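Zuweira Asante has run the repair bench at Kerlow for 13 years. The shop takes in small furniture: side tables, stools, trays, the occasional cabinet door. Most of it comes in with a painted or lacquered top that somebody has scratched, and most of what she does all day is clean and touch up pale surfaces so the damage stops showing.

We met on a Monday, before the shop opened. She had already been in for an hour.

"I like to start before the phone does," she said. "Cleaning is quiet work. If I get interrupted in the middle of an edge I have to go back over it."

She learned the work at Amissah, a larger shop across town that closed its finishing room. There she did only table legs. When she came to Kerlow she was given tops, and she says they are harder. A leg is looked at from a distance. People sit at a top and stare at it while they eat.

Cream and beige give her the most trouble. "White is white, more or less. You can buy it. Cream changes with the light. I mix it in the morning and check it again after lunch, and sometimes I throw it out."

She keeps her mixes in small jars with the date on the lid. For filler she uses Skallex, which she buys in 300-gram tubs. One tub lasts her a long time because she puts very little on. She has tried cheaper ones and found that they shrink, and then the scratch is back as a shallow dip.

"You put on less than you think you need," she said. "Then you leave it alone. People can't leave it alone."

The tools are plain. She has a flat scraper, cotton cloths, a few thin sticks for getting into corners, and a lamp on an arm that she pulls down low to the work. With the light coming from the side, a bump throws a shadow and she can find it.
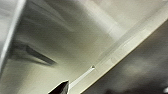 Which part of a top takes the longest to get right?

"The edge. The flat part you can do in one pass if you're steady. On the edge the paint is always thinner, and that's where people's hands and sleeves go, so it's worn down before anything else is. I do it last and I do it twice."

She lets two days go by between those coats, longer if it has been raining. Customers call to ask why a small tray is still in the shop at the end of the week. She tells them it is drying.

Some jobs she sends back. If the top layer has lifted over a wide area, she will say that it needs to be stripped, and Kerlow does not do stripping. She gives those customers the number for Mumine, who have the space and the fans for it.

For looking after a pale top at home, her advice is short. Wipe it with a damp cloth and then a dry one. Keep polish off it, and put something under hot cups.

"And lift things," she said. "Don't slide them. Half of what I fix is from sliding."

At nine she unlocked the front door and went back to the bench.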